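NOTES - Clernlow talk, good practice for sim assets
(20 min + questions, keep water nearby)

Start without the title slide. Ask for hands: who has a written rule for what goes into a simulated room before a policy gets trained in it? Wait. Then who has one that people follow.

Who I am, quick. Ginison, asset review. Work with Danica Baláž on the rules doc, Anežka Jurčo runs the checks. Thank them both now, forgot last time.

Background. Library had 1662 objects when we took it over. No owner listed on most. Files named things like table_new_final. We pulled 301 for the first pass and stopped there on purpose - wanted the rules right before touching the rest.

Rule list is 8 items. Don't read them all out. Do these:

- Scale. Real units, checked against a known reference. A shelf at the wrong height teaches the arm the wrong reach and you find out on hardware.

- Collision shape has to match what you see. Biggest source of arguments. People wrap a whole piece of furniture in one box becuase it's fast. Fine for a crate. Terrible for anything with gaps a hand could go through.

- Mass and friction get a source. Measured, datasheet, or "guess" - the word guess is allowed! Blank is not.

- Every asset has 2 reviewers and one of them didn't make it. Danica will want me to say this slower.

- Change log. If you move a leg, write it down. Old results stay tied to old version.

Tell the Krajčí story here if time. Short version - somebody fixed the table height, didnt log it, a week spent blaming the controller.

Then furniture. Slow down for this part. Open shapes are where the box shortcut falls apart.
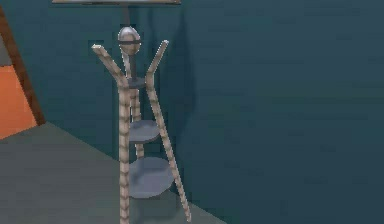
So what do we ask for on open shapes. Separate collision pieces for legs and for shelves. Thin parts get thickness in the collision model even if the mesh is cheap. Space between shelves stays free, test it by driving a probe through. Round edges - say how many sides you used. Tall thin stuff gets a tip test, push it at the top and see if it goes over when it should.

Looks vs physics. Low res texture is OK by our rules if the policy doesn't use vision. If it does, note it in the record. Don't get dragged into the rendering debate, Felludano people will be in the room.

What we got wrong: wrote the rules as a PDF. No one opened it. Now it's a form you fill in when you submit, and submit fails if it's blank. Should have been day one.

Close - pick one rule, start with change log. Form is free to copy, ask me or Anežka after.

Questions. Likely one: who pays for review time? Answer: comes out of the project budget, same as testing.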